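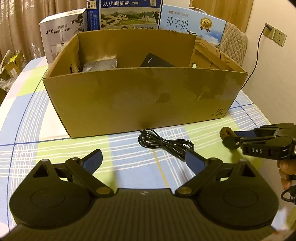 Two hand-held grippers at a table with an open cardboard box, a coiled USB cable and several product boxes.

Ulus is a software package for turning recordings made with hand-held grippers into training data for robot manipulation policies. It reads video, motion and jaw-width streams, lines them up in time, estimates the path of each gripper, and writes out episodes that a learning program can load. It was started by Lino Zuccaro at the Prestwood laboratory and is now maintained jointly by Prestwood and the engineering firm Stulley. The package is written mostly in Python, with the tracking code in C++.

Background

Early work at Prestwood used teleoperation, in which a person drives a robot arm and the arm's joint readings are saved. The method gave clean data but tied each recording to one arm in one room. Hand-held grippers removed the arm from the recording step and moved much of the difficulty into software. Joint encoders no longer supply the position of the fingers, so it has to be worked out from the camera and an inertial sensor, and errors in that estimate pass directly into the policy.

The first version of Ulus was a set of scripts for a single gripper. Support for two grippers was added after the laboratory began recording unpacking and sorting tasks, where one hand steadies a carton while the other reaches into it. The scripts were then rewritten as a pipeline with a common file format.

Processing stages

Import. Raw recordings are copied from the device and checked for missing frames. A recording with a gap longer than 400 milliseconds is split at the gap. Shorter gaps are marked and left in place.

Time alignment. Each gripper keeps its own clock. Ulus estimates the offset between clocks by comparing rotation measured by the inertial sensor with rotation seen in the video. For two-handed recordings, the operator taps the grippers together at the start and end, and the taps are used as a second check. Clock drift is treated as linear within a recording.

Tracking. Camera paths are estimated by visual-inertial mapping. A short mapping pass around the work area is made before the first episode of a session, and later episodes are located in that map. When both grippers are used, their paths are solved in the same map so that the distance between the hands is preserved. Patterned surfaces such as checked cloth give the tracker many points to follow, but a repeating pattern can also cause false matches. The tracker rejects matches that disagree with the inertial reading.

Jaw width. The opening of the jaws is found by segmenting the finger pads in each image. The default model expects pads of a single strong color. A calibration file relates the pad positions to a width in millimeters, and has to be made again whenever the fingers are changed.

Export. Episodes are resampled to a fixed rate and stored with images, relative poses and jaw widths. Poses are written relative to the current gripper position, which lets the same data be used on arms with different base locations.

Toprak

Toprak is the review tool supplied with Ulus. It shows the video beside the estimated path and lets a reviewer trim an episode, reject it, or attach a text label. Episodes are sorted so that those with the lowest tracking confidence come first. In the set of 2,000 episodes released with the current version, 466 were trimmed by hand and 950 carry a text label.

Toprak can also replay an episode against a model of a robot arm. Parts of the path that the arm could not reach, or could reach only by moving too fast, are drawn in red. The replay does not model contact, and a path that passes this check may still fail on the real machine.

Limitations

Tracking is weakest when the camera is deep inside a container, where most of the view is a plain wall at close range. Shiny packaging, such as foil, produces reflections that move differently from the surface beneath them. Cables and other flexible items are recorded like anything else, but Ulus does not estimate their shape.

The package does not record force. Policies trained on its output control jaw width alone, and some users add a grip limit on the robot side. Support for force-sensing fingers has been in testing since June.

Related articles
Visual-inertial odometry
Imitation learning
Hand-eye calibration
Teleoperation
Motion retargeting
Bimanual manipulation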